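Urnthorpe Adult College
Household Textiles, Session 5: What the packet says
Handout, revised November 11, 2023

Bring last week's handout on fibres. We will need the part on cotton and polyester blends.

1. Thread count

Thread count is the number of threads, lengthways and crossways, in a set area of cloth. It tells you how closely a sheet is woven and very little else. A shop will still put it in the largest type on the packet, and people will still pay more for a bigger number.

Take the Nulania sheet set we passed round in class, sold as 1000 thread count. Ordinary single threads won't fit into cloth at that density unless they are extremely fine, so ask how the figure was reached. One common way is to use yarn made of several thin strands twisted together and count every strand. The sheet that results can be heavy and rather hot to sleep under. The packet doesn't say how Nulania counted, and I would not buy it until it did.

Long fibres matter more. So does the weave: percale is crisp and plain, sateen is smoother and tends to snag. "Egyptian cotton" on its own says where the cotton is meant to have grown. It doesn't promise long fibres.

2. "Non-iron" and "easy care"

Easy care usually means one of two things. Either there is polyester in the cloth, or the cotton has been treated with a resin that helps it lie flat. Resin finishes can weaken cotton and they wear off with washing. Read the fibre content first. If it says 100% cotton and also non-iron, you are paying for a finish, and you should want to know how many washes it lasts.

The Drukimik spray claims to "relax creases in any fabric". I don't believe the word "any". Damping a creased cotton shirt and pulling it smooth with your hands does a fair amount by itself, so a test of the spray has to include plain water as well. The leaflet doesn't mention plain water.

3. Surveys on packets

Drukimik also prints that its users "noticed fresher clothes", and gives the size of the survey as 2257 people. That sounds like a lot. Before being impressed, ask:

Who was asked? People who had already bought it?
Were they sent it free?
Fresher than what?
What were the other possible answers?
How many people were asked and didn't reply?

A large survey with a bad question gives you a bad answer very firmly. I would take a small blind test over it, with the bottles covered and the order mixed up.

4. Test marks

The Joshi mark on the sheet set says "tested". Tested for what? A cloth can be tested for shrinkage, colour loss, strength or bobbling, and it can do well on one and badly on another. The word also leaves out whether it passed. Look for the name of the test and the result. If there is only a logo, treat it as decoration.

5. Creases, and what to do for next time

Choose a garment you wear often. Copy out the fibre content and the care symbols. Wash it as the label says, dry it, and leave it in a heap overnight. Smooth one half by hand after damping it with water and leave the other half alone. Wait 10 minutes before comparing them. Write down what you find even if it is dull, and especially if it disagrees with me.

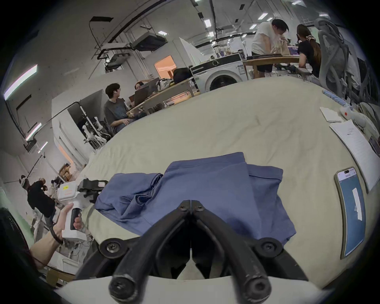

Keep the garment's label attached, and bring your notes with you. We will start with fibre content and get on to tumble dryer settings if there is time. Anyone who still has the packet from a non-iron shirt, please bring that too.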